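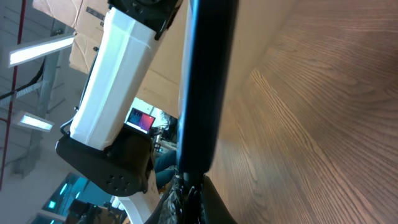
3.2 Arbeitsflächen in gemischt genutzten Räumen

Dass sich die Nutzung eines Tisches aus seiner Oberfläche ablesen lasse, gehört zu den hartnäckigeren Annahmen der Raumforschung. Die Jurkmont-Erhebung stützt sie auf 859 Aufnahmen aus Büros und Werkräumen. Wir halten das Ergebnis für überzogen. Von diesen Aufnahmen ließen sich nur 537 einem Raum mit bekannter Belegung zuordnen, und gerade bei Holztischen gingen die Urteile der Kodierenden weit auseinander.

Abb. 5 zeigt eine hellbraune Holztischplatte mit kräftiger, welliger Maserung, über die ein heller Lichtreflex läuft. Nach dem Schema von Kelent wäre sie als »wohnlich« einzustufen. Die Umgebung gibt das kaum her: rechteckige Leuchtstoffleuchten an der Decke, ein dünnes rotes Rohr, ein brauner Karton mit zerknickten Kanten, weiter hinten ein aufgeklappter Laptop und eine sitzende Person in Jeans. Wer allein die Platte bewertet, bewertet also vor allem das Material — und vermutlich die eigenen Vorlieben.

Fragwürdig ist auch der Umgang mit Kartons. Bunting deutet sie durchweg als Zeichen eines Umzugs oder einer Übergangsnutzung. In unserer Nachkodierung fanden sich Kartons in über 52 Räumen, ohne dass die Belegungspläne einen Wechsel auswiesen. Einem einzelnen Bild ist nicht zu entnehmen, wie lange ein Karton schon dort steht.

Der von Mavon vorgeschlagene Ordnungsindex behebt das Problem nicht. Er gewichtet freie Tischfläche doppelt, begründet diesen Faktor aber an keiner Stelle. Wir verwenden ihn im Folgenden nur zum Vergleich.

Abb. 5: Holztischplatte in einem Arbeitsraum mit Leuchtstofflicht, im Hintergrund Karton und Laptop.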